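4 固定アクセス網の光化に伴う加入者移行手順

4.1 対象地域と移行の単位

本節では、銅線設備を用いた固定アクセス網から光アクセス網への移行について、ホンソープ(Honthorpe)およびマースデン(Marsden)の両収容区域における実施手順と、その過程で得られた運用上の知見を述べる。両区域はいずれも地域通信事業者Lolanceが単独で設備を保有しており、卸売先との調整が必要となる回線が比較的少ない。一方、ホンソープでは集合住宅の割合が高く、マースデンでは電柱を経由する長距離の引込線が多いため、宅内工事と屋外工事の負荷の現れ方は大きく異なる。

移行の単位には、交換局ではなく配線区画を採用した。先行研究の多くは交換局を単位として停止日を定め、その日に向けて全加入者の切替を進める方式を前提としている。この方式は設備撤去の効率に優れるが、切替の遅れた少数の加入者が局全体の停止日を後ろへずらすという問題を抱える。Kamata Kaede(以下、Kamata)は、区画ごとに受付停止、並行運用、銅線停止の3段階を設け、段階の進行を区画間で独立させることを提案した。本研究はこの提案に従い、隣接区画の進捗に左右されない工程管理を試みたものである。

対象となった加入者回線は680回線である。このうち音声のみの契約については、光回線終端装置に付属する音声端子への収容替えを原則とし、警報装置、昇降機の非常通話装置、遠隔検針装置などが接続された回線は、別に定める個別協議の対象とした。個別協議の対象回線を事前に把握することは容易ではない。事業者の顧客台帳には契約種別が記録されているものの、宅内にどのような装置が接続されているかは原則として記録されていないためである。

4.2 顧客台帳と設備台帳の照合

移行に先立ち、顧客台帳と設備台帳の照合を行った。顧客台帳は請求業務のために整備されたもので、住所表記は請求書の送付先に従う。設備台帳は敷設工事の記録に由来し、住所は引込点の所在を示す。両者の表記は、建物名の省略、旧町名の残存、枝番の付け方などの点で一致しないことが多く、単純な文字列比較では対応付けができない。

照合には、Irnariと呼ぶ社内の照合支援系を使用した。Irnariは住所文字列を要素に分解し、要素ごとの一致度を算出したうえで、配線端子の番号と試験記録を補助情報として候補を順位付けする。候補が一つに定まらない回線については、区域担当の線路技術者が現地の端子箱を確認し、結果を両台帳に書き戻した。書き戻しの権限は区域担当者に限定し、変更前の値を履歴として保存している。

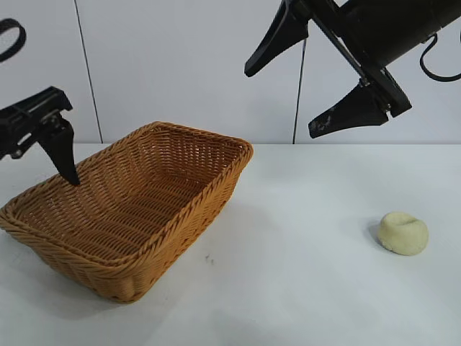 図1 白色の天板上の編みかごと黒色のグリッパ

照合の過程で特に問題となったのは、解約後も設備台帳上で使用中と記録されている端子である。こうした端子は、銅線停止の判定において未移行回線として扱われるため、区画の段階を進めることができない。Mottram Yvonne(以下、Mottram)が担当したホンソープでは、集合住宅の棟内端子盤にこの種の記録が集中していた。棟内端子盤は建物所有者の管理下にあり、開閉には事前の立会い依頼を要する。Mottramは、立会いの機会を宅内工事の日程と統合し、同一の訪問で端子盤の確認と複数世帯の工事を行う手順を定めた。この手順はその後マースデンの集合建物にも適用された。

マースデンにおいては、棟内設備の問題は少なかったものの、引込線の経路が第三者の敷地を横断する事例が見られた。既存の銅線については過去の承諾が存在するが、光引込線の新設が同じ承諾の範囲に含まれるかどうかは、承諾書の文言に依存する。文言が設備の種類を限定していない場合には既存の承諾を根拠とし、限定している場合には改めて承諾を求めた。承諾の取得に要する期間は見通しにくく、区画の工程を定める際には、該当回線を後半の工事枠に配置することとした。

4.3 加入者への通知と日程の調整

加入者への通知は、書面による予告、日程案の提示、工事直前の確認という順序で行った。書面による予告では、銅線による提供が終了すること、光回線への移行に伴って停電時の通話に制約が生じること、および宅内に接続された装置について申告を求めることを記載した。申告欄には装置の種別を選択する項目を設けたが、装置の正式名称を把握していない加入者が多く、自由記述欄の内容を電話で確認する作業が必要となった。

停電時の通話に関する説明は、移行手順全体の中でも慎重な扱いを要する事項である。銅線による電話は局側から給電されるため、宅内の電源が失われても通話が可能であった。光回線では宅内の終端装置に電源が必要であり、予備電源を備えない限り、停電と同時に通話手段が失われる。本研究の対象区域では、携帯電話の屋内受信が不安定な世帯、および緊急通報に固定電話を用いる旨の申告があった世帯に対して、予備電源装置を提供した。提供の可否は申告内容に基づいて判断し、医療機関等の証明は求めていない。

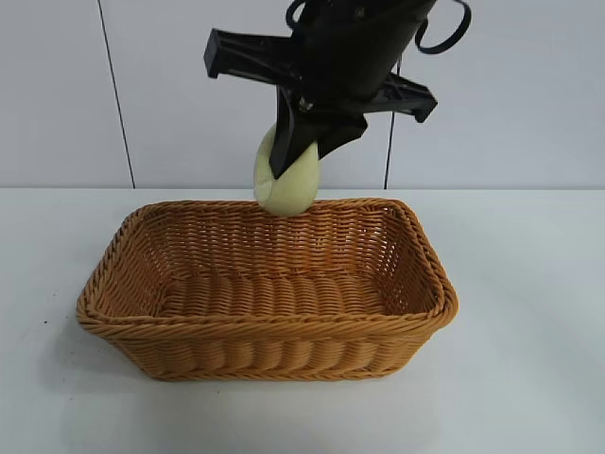 図2 編みかごの上方に位置するグリッパ

日程の調整では、切替後24時間を経過観察の期間とし、この間に障害の申告があった場合には、同一の工事担当者が優先的に対応する体制をとった。工事担当者を固定したことにより、宅内配線の状況を改めて説明する必要がなくなり、申告内容の切り分けに要するやり取りが簡素になった。他方、担当者の不在時に代替者へ情報が引き継がれない事例も生じたため、Mabula Shabani(以下、Mabula)の提案により、工事記録の様式に宅内配線の接続順序と終端装置の設置位置を記入する欄を追加した。

電話番号の引継ぎについては、収容替えの処理を工事完了の登録と連動させた。両者を別の日程で処理すると、工事が完了しているにもかかわらず着信が旧設備へ送られる期間が生じる。連動方式ではこの期間を短縮できるが、工事完了の登録が遅れた場合に収容替えも遅れるという副作用がある。現地からの登録が困難な区画では、工事担当者が電話で登録を依頼し、受付側が代行入力を行うこととした。

4.4 並行運用期間における保守

並行運用期間中は、銅線設備と光設備の双方を保守する必要がある。新規投資の対象から外れた銅線設備に対し、どの水準まで修理を行うかは、事業者の費用と加入者の利便の双方に関わる。本研究では、音声通話が可能な状態への復旧を銅線設備における修理の上限とし、通信速度の低下のみを理由とする申告に対しては、光回線への移行日程を繰り上げることで対応した。

この方針の運用にあたっては、速度低下の申告が通話品質の劣化の前兆である場合をどのように扱うかが論点となった。Hailu Tsegereda(以下、Hailu)は、絶縁抵抗の測定値と過去の申告履歴を併用し、劣化の進行が疑われる回線を区画内で先に移行させる順位付けを作成した。順位付けは工事枠の割当てに反映されるが、加入者の希望日を変更する効力は持たない。希望日を優先する原則は、通知の書面に明記した内容と整合させるために維持している。

保守用の予備品は、撤去の完了した区画から回収した部材で賄うことを基本とした。回収部材は外観検査と導通試験を経て区域倉庫に保管され、部材番号と回収元の区画が記録される。ホンソープで回収した部材をマースデンで使用する場合には、区域間の移管手続きを行い、資産台帳上の所在を更新した。

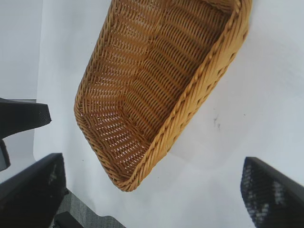
移管手続きの更新が実際の部材の移動より遅れると、在庫の過不足が台帳上に現れ、追加調達の判断を誤らせるおそれがある。このため、移管の登録は出庫側の区域が行い、受入側は到着の確認のみを行うものとして責任の所在を分けた。ただし、緊急の修理に伴う出庫については事後の登録を認めている。

4.5 銅線停止の判定

区画の銅線停止は、使用中の端子が存在しないこと、個別協議の対象回線について代替手段が確認されていること、および番号の収容替えが完了していることを条件として判定した。判定は工程管理部門が行い、区域担当者は判定資料を作成するが、判定そのものには加わらない。作業の進捗に責任を負う者が停止の可否を決定することを避けるための措置である。

Holroyd Dennisが取りまとめた判定資料の様式では、端子ごとの状態に加え、最後に通信を検出した時期を記載する。通信の検出がない端子であっても、非常用装置のように通常は通信を行わない回線が含まれ得るため、検出の有無のみによって未使用と判断することはできない。該当する端子については、建物管理者への照会を経て状態を確定した。

判定資料の保存件数は両区域を合わせて約700件に達した。再提出された資料を別件として保存しているため、この件数は対象回線数とは一致しない。再提出の理由としては、端子番号の誤記、代替手段の確認書類の不足、および建物管理者からの回答待ちが挙げられる。これらの理由の区域別の差異と、工程の遅れとの関係については次節で検討する。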